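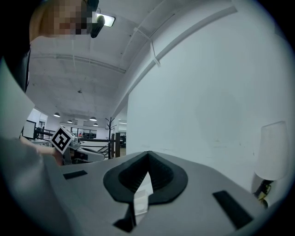
**Hand-held grippers: progress report to Restura, October 2024**

Hi Graham,

You asked for the short version this time, so I'll try, but you know me. Both hand-held grippers are up and running again and we're back to recording. The second one was out of action for longer than I'd like, and most of this report is about that.

**Where the money went first**

The biggest chunk was the new finger sets from Fludska. We ordered two pairs plus a spare, $595 with shipping, and they fit better than the old ones right out of the box. The old fingers had started to flex at the root, so the tips closed a hair off center and you'd get a grip that looked fine and then let go of anything thin. I swapped both pairs in one afternoon - four screws each, a dab of thread locker, done.

The one thing I'd do differently: check the screw length before you start. I used the old screws on the first finger and they bottomed out before the head was snug. The kit comes with shorter ones in a bag taped under the lid, where I didn't look.

**Markers**

Every gripper carries a printed black-and-white square marker on its housing, and the tracking is only as good as that print. Ours had been on since spring and the corners were lifting. I reprinted the set on matte stock (the glossy batch threw a glare under the ceiling lights and the software kept dropping it) and stuck them down with a little jig Mnguni cut for us. With the jig they all go on square, which I never managed by eye.

After that I reran the tracking check, 52 short passes at the bench and out on the open floor. Two passes lost the marker, both when I turned my wrist hard away from the camera. I'm happy with that. The old prints were failing a lot more often than we'd admitted to ourselves.

**The rubber mount**

Okay, this was the annoying one. The black mount on gripper two had worked loose, and because it still felt firm when you pushed on it, I spent most of a week blaming the calibration. I recalibrated three times! Each time it looked great in the morning and had drifted by lunch.

What finally gave it away was holding the gripper upside down and tapping the side. It ticked. I took the mount off, cleaned out the old adhesive, seated it again and left it clamped overnight. One calibration after that and the numbers have stayed put.

I've added the tap test to the start-of-day list, along with these:

- wipe the lens and the marker with the dry cloth (no spray)
- open and close the fingers ten times and listen
- check the pads on the body for lifted edges
- do one tracking pass before recording anything you care about

**Recordings**

We have 315 usable recordings in Drundivska now. Another 118 are sitting in a separate folder from the week of the loose mount. I don't want to throw them out yet - the finger opening data is fine, it's the position that wanders - but I'm not counting them toward our target either.

**Coming up**

In November I'd like to build a third gripper from the spare parts so a repair doesn't cost us half our recording time. I have the fingers and the markers already. I'm missing a body and a mount, and I'll send you the quote as soon as Mnguni gets back to me. If you'd rather we hold off until the next budget round, tell me before I order the body, as they don't take returns on those.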